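Week 4 notes - sound in low-budget horror

Okay, so last time we got through lighting and a bit of editing, and a few of you asked why I keep going on about sound when the course is called Reading Horror Film. Short version: watch any scary scene on mute and tell me how scared you are. I did this with my own favorite haunted house movie over the break and laughed through most of it (sorry to everyone who made it).

## Where the noise comes from

There are two words you need for the essay. **Diegetic** sound belongs to the world of the story - a door, a radio, somebody breathing behind the shower curtain. **Non-diegetic** sound is for us only, so the score, mostly, plus those big orchestral stabs that go with a cat jumping out of a closet. Horror loves to blur the two. You hear a low hum, you assume it's music, and then a character turns her head and asks what that hum is. Great trick, and cheap!
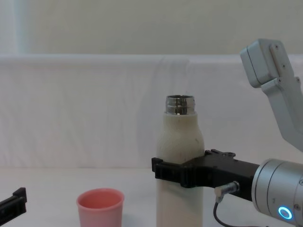
Our main case study is *Gruvard*, the one set in the flooded mine. You should have watched it by now. Imke Janssen directed it and Uwe Heitmann did nearly all the sound by himself, in a rented room in Hetberg, with 19 days to finish before the print was due. There's hardly any score. I make it four music cues in the whole movie, and two of those are the opening and closing credits. Everything else is drips, boots, rope, and that awful scraping you get whenever the lamp goes out.

Things to listen for on a second viewing:

- The elevator ride. The motor drops in pitch as they go down, slower than you'd expect, and then it just stops and we get plain room tone.
- The scene with the two brothers at the pump. Their voices have an echo at the start and none by the end. Why take it away?
- The scrape. It's always on the left until the last act. If you only watched on a laptop speaker, please try headphones.

## Foley, quickly

Foley is sound performed to match the picture, after the shoot. Footsteps, cloth, props, and in our case a lot of wet things being squeezed. Celery for bones is the famous one, but anything hollow, stiff or squeaky is worth a try. Cyril Wainwright's chapter in the reader is very good on this (skip the part on tape machines unless you're into that, which I am).

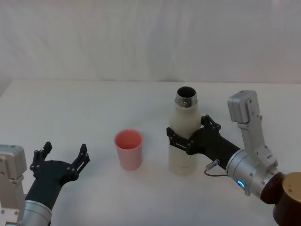
*A pink cup and a white insulated bottle on a white tabletop.*

## Silence

Chak-lun Wu argues that real silence almost never happens in a horror movie, and that what we call silence is a very quiet bed of noise. I mostly agree. Compare the corridor scene in *Pekasia* and tell me if you hear wind or if you're imagining it. Last year's group split right down the middle and I still haven't made up my mind.

## For next week

Read Kohlhase, the section that starts on page 254. Then pick one scene from either movie, under five minutes, and write a sound log: time, what you hear, who can hear it. After the log, give me a short response, 2,000 words at the very most. Please don't retell the plot.

Headphones can be borrowed from the desk in the Brandes building until 4 p.m.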